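Lasst die Unordnung auf dem Tisch

Seit März sammle ich nebenbei Beispiele für ein lernendes System, und seitdem führe ich immer wieder dieselbe Diskussion. Wie ordentlich muss es auf dem Tisch aussehen, bevor man loslegt? Bei uns in Susberg gibt es dazu zwei Lager. Die einen wollen eine graue Platte, ein Objekt, gleichmäßiges Licht und dann hundertmal dieselbe Bewegung. Die anderen, und zu denen gehöre ich inzwischen ziemlich laut, wollen einen Tisch, auf dem halt was rumliegt.

Ich verstehe ja, woher der Wunsch nach der grauen Platte kommt. Saubere Aufnahmen lassen sich leichter sortieren, leichter beschriften, leichter vorzeigen. Wer bei Valance schon mal eine Woche lang Material durchgesehen hat, freut sich über jede Sequenz, in der man sofort kapiert, was gemeint ist. Und ja, ganz am Anfang hilft das sogar. Unsere ersten 16 Durchgänge waren so, und ich hätte sie ungern anders gemacht (allein schon, weil ich den Handgreifer da noch gehalten habe wie eine Grillzange).

Aber dann kommt der Punkt, an dem man sich selbst in die Tasche lügt. Wir hatten irgendwann 736 Beispiele beisammen, fein säuberlich benannt, und waren mächtig stolz darauf. Dann haben wir neben das Zielobjekt eine Tasse gestellt. Eine einzige Tasse! Der Arm fuhr los, zögerte, fuhr wieder zurück und blieb schließlich irgendwo dazwischen stehen. In all den schönen Aufnahmen hatte er eben nie etwas gesehen, das er in Ruhe lassen sollte.

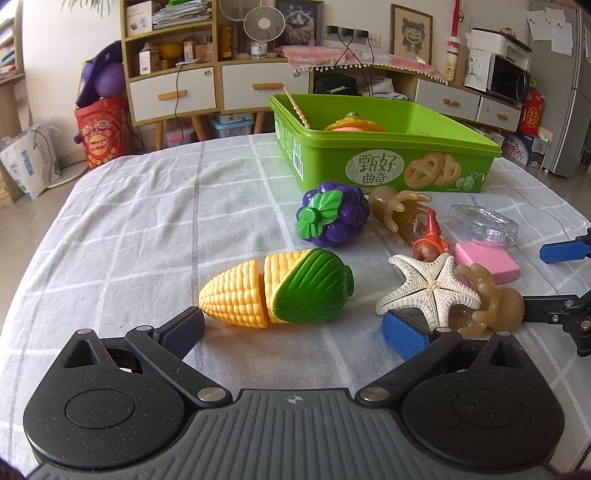 Auswählen ist für mich der eigentliche Lernstoff, und Auswählen kann man nur zeigen, wenn es etwas zum Auswählen gibt. Das klingt banal, wird aber beim Planen ständig vergessen, weil alle nur auf das Greifen selbst schauen, also auf Winkel, Öffnungsweite und Tempo. Mir sind die Nachbarn wichtiger. Ein Seestern, auf dem halb ein durchscheinender Gummikrake liegt, ist mir da lieber als zehn freistehende Würfel, denn wer den Seestern will, muss sich erst überlegen, was mit dem Kraken passiert. Schiebt man ihn weg? Hebt man ihn zuerst runter? Ein Mensch entscheidet das nebenbei, und genau diese Nebenbei-Entscheidung will ich in den Daten haben. Beim Maiskolben in zwei Teilen ist es ähnlich, da muss man sich festlegen, welche Hälfte man meint.

Jetzt kommt natürlich der Einwand, den ich von den Leuten bei Kekana schon auswendig kenne: Unordnung kostet Zeit. Stimmt. Für einen vollen Tisch brauche ich beim Aufbauen gern mal 5 Minuten, für einen leeren gar keine. Und jeder räumt anders ein. Meine Tische sehen nach zwei Stunden alle gleich aus, egal wie kreativ ich mich morgens um neun noch fühle – die Hand legt die Sachen irgendwann von selbst an die gewohnten Plätze. Dagegen hilft eigentlich nur, öfter abzuwechseln. In Lisitz sind wir deshalb zu 4 Leuten gewesen, jeder hat für den nächsten aufgebaut, und prompt wurde es schön unbequem.

Was ich dagegen nicht gelten lasse, ist das Argument mit der Vergleichbarkeit. Klar kann man hundert gleiche Tische prima miteinander vergleichen. Man vergleicht dann halt hundertmal denselben Tisch. Bei mir zu Hause ist die Küche jedenfalls nie zweimal im selben Zustand, und ein Gerät, das nur mit aufgeräumten Leuten zurechtkommt, würde ich mir auch nicht hinstellen.

Für die nächste Runde habe ich mir gewünscht, dass wir die graue Platte mal komplett im Schrank lassen. Die Antwort steht noch aus. Bis dahin bringe ich von daheim eine Kiste Krimskrams mit, und wer beim Aufbauen helfen mag, darf reinkippen, was er will.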